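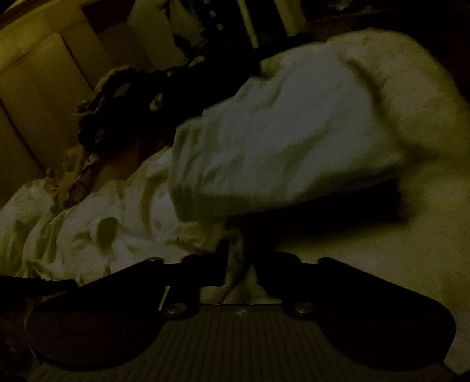 Bedding set, low light. Pillow, white duvet or bedding, dark patterned blanket.

January, 16:40. Notes on the rules for hand-held gripper recordings

I write these down now because Ynyr Humphreys asked for one common procedure before the Wogan flat and the Irnness flat are compared. At present each site has own habits and the logs do not match.

1. Start position. Fingers open, both visible in the view, hold for a slow count of three. If one finger is outside, begin again. It is not allowed to repair this afterwards by cutting the file.

2. Tilt. We have argued a lot on this. My proposal: tilt is permitted, the wrist of a person is never level, and the policy must learn with it. But the operator should not change the hand in the middle of an episode.

3. Light. Do not switch on extra lamps for the soft items. Write "low" in the log when the curtains are closed or only the room lamp is used. White fabric against a dark tool is still readable for me at this level. The dark blanket is more difficult, the folds go together into one shadow. I would like that Gromar people look at it also.

4. Cables. Any cable or strap goes behind the forearm before the start. In my own recordings I forget this one most often.

5. Screws on the finger hinges. Check by hand before the session and again after each 300 episodes. Norard checklist says only "regularly", and this is too weak for a rule. I have written 300 in the margin of our copy.

6. Private rooms. No papers, no photographs of family, no screens. The person who lives there walks through the room with us first and may say no to any corner.

Rejected today: 29 episodes, nearly all for rule 1. I do not want to make the rule softer only for a better number.

Open: does a pillow which is pushed but not lifted count as a contact or as a failed grasp? I marked them "contact" for now. Ask Ynyr.

Filed under: Lab Notes > Good Practice > Data Collection

Comments

ynyr_h: Contact, please, and put the reason in the free text field. Agree with 300.

marten: For rule 4, can we add a clip to the kit? My sleeve does not hold the cable.

ffion.k: Rule 2 is fine for me, but left-handed operators should be noted in the log too.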